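Fonstead Two-Handed Sorting Cell – Demonstration Visits
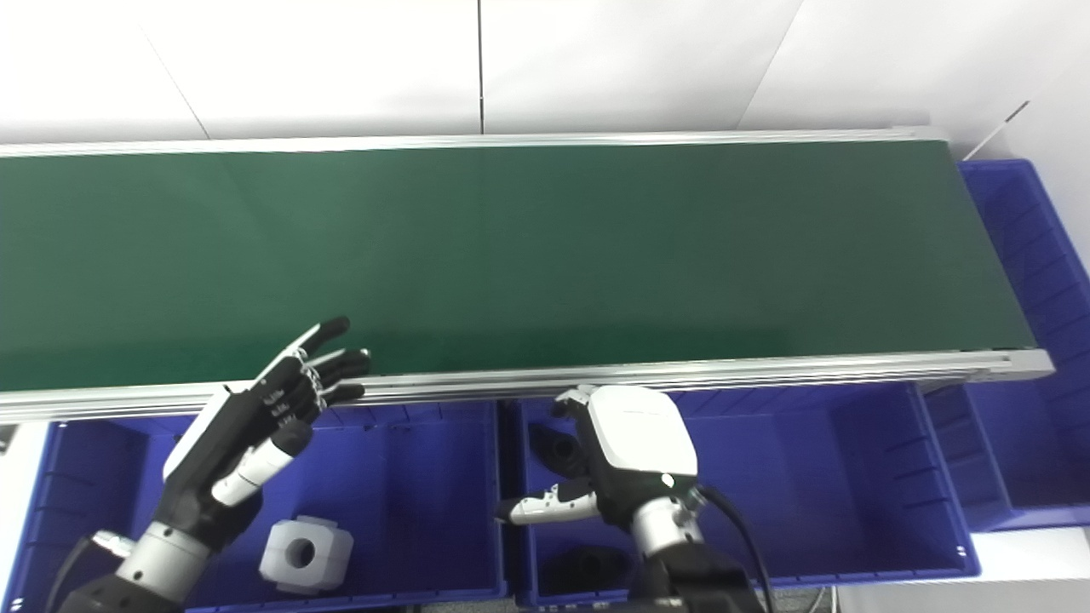

A hand and a gripper, one green belt and the blue bins, at the Cotstead demo room.

The Fonstead is a belt-side sorting cell with two arms. We sell it from our Cotstead showroom, where you can stand next to one for an afternoon and decide whether you like it. Most visitors start out talking to it. It has not been known to reply.

What you will see

Parts ride in on the conveyor and the arms sort them into blue plastic bins. The left arm carries a multi-fingered hand, the right a boxier gripper with a green indicator light. They do not match, and we get asked about that more than about the price. The standard demo set is a mix of white blocks and black molded parts, chosen by our applications desk for being awkward in different ways.

Bring your own parts if you can. A shoebox full is plenty. If the cell drops them, you will at least have seen it before the invoice – some of our competitors prefer the other order.

Details

Model: Fonstead 2
Order code: 1119
Belt height: 843 mm
Control software: Gonik (license included for the first year)
Bins: blue. We have been asked for gray. We have bins in blue.
Stand and guarding: by Keane, quoted separately

Open day

The next open day is July 3, 2022, at the Cotstead showroom. Yes, it is a Sunday. The February one fell on a workday and every guest spent it on the phone. Places are limited to 92, coffee is free, and the coffee is made by a person.

Private demonstrations run for two hours on weekdays by appointment. Please wear closed shoes and tie back long hair. Keep your hands off the belt, however slow it looks.

To book, use the form on our contact page and tell us what you want sorted.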